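In Praise of the Slow Gripper

I have been building a gripper in the shared workshop at Mundo since February, and I would like to make a case for doing it badly, by hand, and over far too many evenings. I know how that sounds. You can buy a perfectly decent gripper, and people have been kind enough to send me links to them. But I have come round to the view that the small, homely sort of robot building, the sort that happens between a kettle and a shelf of half-empty paint tins, is worth defending, and worth defending by someone who isn't especially good at it.

Let me say first what I mean, as the word robot covers a lot of ground these days. Mine is a hand-held thing, two printed fingers on a printed body, with a camera looking down over them, and you carry it about and pick things up with it. We call it Kusa, after a name somebody had written on the box the first motor came in. The idea is that you record yourself doing an ordinary job with it, many times over, and later an arm with the same fingers learns to do the same job. The arm is at Chaiyaporn, the bigger workshop across the river, which has the floor space and (more to the point) the electricity. Our end of it is the fingers, and the fingers have taken over my life.

I am on the fourth pair. The first pair were far too smooth and dropped everything. The second had lovely ridges, copied out of a magazine, and they gripped beautifully until you asked them to let go of a cloth, at which point they kept a bit of it. The third snapped while I was showing them to my sister. Every pair takes most of an evening on the printer, and then there is the cleaning up, and the hunt for the right screws, which live in a biscuit tin with every wrong screw in the county. If I added up the hours I should probably be ashamed of myself, so I haven't.

What do I get for it? Well, I get to know why the tips are the shape they are, and that is a bigger thing than I expected. When you buy a tool you mostly learn its habits. When you have cut the corner off a fingertip with your own file because it kept catching on the table, you look at every other tool in the room a little differently. I now can't use the kitchen tongs without wondering who decided on the scallops at the end, and whether they had a first pair that dropped everything too.

There is an argument against all this and I don't want to wave it away, as it was put to me very fairly by Wiroj Boonyarit, who knows a great deal more about machines than I do. His point is that a home build wastes effort that has already been spent. Some team somewhere has tested a finger through thousands of openings and closings, and written down the results, and here am I in a cold room finding out for myself that plastic bends. If everyone building these things used the same fingers, he says, their recordings could be shared, and we would all get on faster. I think he is right about the getting on faster. I have thought about it on the bus more than once and I can't find the hole in it.

Where I part company with him is over who "we" are. If the only people who understand how a robot's hand is put together are the people who sell them, then the rest of us will have to take what we're given, and we'll be told what is sensible to want from it as well. I would like my neighbours to have opinions about this. I'd like them to be able to pick one up, see the screw holes, and think, oh, I could change that. A screw you can reach is a kind of invitation – I feel the same about bicycles, and about radios with a back that comes off.

And the things we ask Kusa to handle are our own things, which matters more than it may seem. Nobody's shopping list of test objects includes the exact muddle on my table. I started with blocks, because blocks are polite, and for a week or two I thought I was a genius. Then I moved on to soft things and zipped things and things with a curved side, and found I was nothing of the kind. A zip is a wonderful teacher. It wants to be held steady in one place and pulled in another, round a bend if the maker was feeling artistic, and your own two hands do it without troubling you at all. I had been opening bags for the whole of my life and had never once noticed which hand was doing the work.

The money side comes up whenever I talk about this, so I'll be plain. A small workshop is only cheap if you share it. There is one good printer at Mundo and one that sulks, and we take turns, and you learn to plan your evening round somebody else's lampshade. I have come to like that more than the building itself. Half of what I know about clearances I picked up from a man who was waiting for the printer and got bored enough to look over my shoulder.

I don't suppose the fourth pair will be the last. The holes could do with moving, and I keep changing my mind about the tips. I shall carry on all the same, and if you live near a place with a bench and a bit of heating, I'd urge you to go in and ask what people are making.

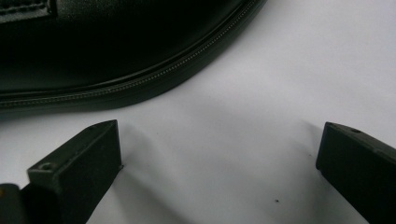

Both of Kusa's fingers, well short of the curved zip on a black case.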